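Kitchen Lending Library, Plevance: progress report for the second half of the grant
Prepared by Ustyna Kravchuk for Pylyp Kovalchuk, Bundengate Fund

You asked for numbers we would defend in front of someone unfriendly, so I have left out the ones I wouldn't.

The library now has 70 active borrowers. The figure in our May update was higher, and I don't think it should have been. It counted everyone who had ever filled out a card, including people who signed up at the street fair for the free tote bag and never came back. Active now means a person has borrowed at least once since the new year. I would like us to use that definition from here on, even though it makes the chart look worse.

Loans are up. Most of the growth comes from canning pots and stand mixers, and most of that comes from the same small group of people. The proposal said that lending would "change how Plevance cooks." I didn't write that line and I can't find anything in our records to support it. What the records show is that people who already cook a lot like to borrow large things they have no room to store. That may be worth paying for, but it is a different claim, and the fund should decide with that one in mind.

The borrower survey does not help much. We handed out paper forms at the counter and got back mostly praise, as you would expect from people who are standing there waiting for a mixer. The question about saving money was badly worded. It asked how much borrowing had saved the household, with no box for "nothing." I have dropped the results from this report and rewritten the question for the fall.
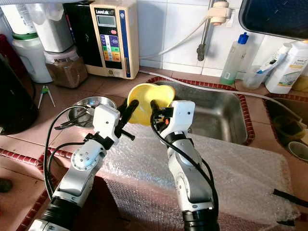
On spending, we are under budget on purchases and over on repairs. The repair line was set by guesswork at the start and nobody went back to it. Two of the food processors bought from Kamel have been in and out of service since winter. Kamel replaced the lids without charge but says the motors are outside the warranty. I have asked for that in writing. Until it comes I have stopped ordering from them.

We also spent $500 on the booking software from Dridesport. It does what the sales page said, in the sense that a person can reserve a pot online. Few do. Borrowers phone, or they walk in, and then whoever is at the desk types the booking in afterward, so the work has gone up a little. The license renews in the spring. My advice is to let it lapse unless online bookings pick up a good deal, and I don't expect that.

The evening classes ran for 6 weeks. Attendance held steady on bread and fell off badly on pickling. We were asked to show that classes lead to borrowing. Some class members did borrow later, but several were borrowers before they enrolled, and I can't separate the two groups from the sign-in sheets we kept. I would treat any percentage you are given on this with suspicion, including the one in last year's brochure.

For the next period I propose the following.

Move the unspent purchase money to repairs.
Hold off on the second location until the first has had a full year of honest counts.
Keep the bread class, drop pickling.
Record on every class sheet whether the person already has a card.

The second location is the item I expect us to disagree on. I know the landlord wants an answer. The case for it rests on the old borrower total, and I'd want to see it worked again with the new one before anyone signs. I can have the revised costs to you a week after you confirm which definition the fund wants to use.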